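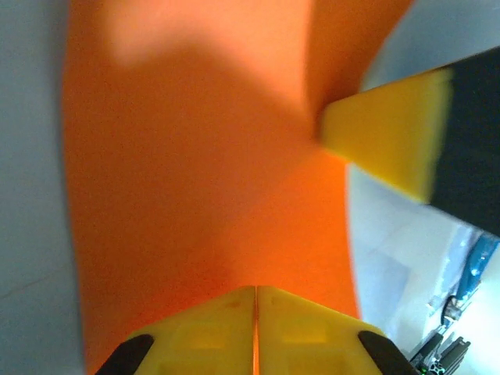
Opening: why I still love a live audience show

Good evening, everybody, and thank you for coming out on a Sunday when you could be home on the couch. (Wait for them to settle. The back rows take a while.)

I want to talk tonight about the daytime variety show, the kind with a band, a game segment, a guest singer, and a studio full of people who got up before dawn to be there. I have been watching these shows since I was small enough to sit under my grandmother's ironing board, and I have been writing about them for 11 years now, so please forgive me if I get carried away. I usually do.

Part one: the warm-up

Start with the warm-up act, because the folks at home never get to see it. Before the cameras roll on Noontime at Fiadzo, a comedian comes out and works the room for a good long while. He teaches the crowd when to clap and he finds the birthday people. He also finds the one fellow who was dragged along by his wife and is determined not to smile, and he goes back to that fellow again and again until he cracks.

Tell the story of my first taping here. I was seated behind a pillar and saw most of the show on a monitor, and I still had the time of my life! The lady next to me had packed enough rice cakes for the whole row, and by the second commercial break we were all old friends. (Don't rush this one. Let them laugh about the pillar.)

Part two: the host's bad day

Every host has one. The one I always come back to is the Bemari telethon, when the sound went out in the middle of a duet and the two singers just kept going, walking down to the front of the stage so that people could hear them. The Bemari hall holds 2,490 and it was close to full, and you could hear folks shushing each other all the way up to the balcony. Then the audience took over the chorus. I have the broadcast on an old tape and the home viewers got mostly silence and a card saying please stand by, which is a shame, but what a thing to have been in the room for.

What I took from it is that a good host lets a mistake be part of the show. The ones who get flustered and start apologizing lose the crowd, and it takes a long while to win them back.

(Sip of water here. Check the clock. If it's past 7:30, skip the Skundcombe part and go straight to the games.)

Part three: Skundcombe and the touring years

When the Skundcombe Revue went on the road, they played some towns where the only stage was in a school gym. They brought 2 cameras and borrowed everything else. I caught them in a place where the crowd was 2,000 people, far more than had seats, and the dancers had to come in through the cafeteria. I'd say those were their best episodes — loose, a bit scruffy, and full of local talent who never got on television before or after.

Mention the tap-dancing mailman. Mention that he got a standing ovation and then had to be up early for his route.

Part four: the games

Ask for a show of hands: who here has shouted an answer at the TV? (Everybody will raise a hand. Tease the ones who don't.)

Cendau Spin is the one I get letters about. The rules changed nearly every season and I don't think even the host could explain the bonus round, but people adored it, and my own theory is that they liked watching the contestants' families in the front row more than the game itself. Read the letter from the lady who named her cat after the bonus round.

Questions

Leave plenty of time. Repeat each question into the microphone so the back can hear. Someone will ask whether the Bemari tape is for sale, and the answer is no, but I'm happy to play the chorus for anyone who stays behind afterward.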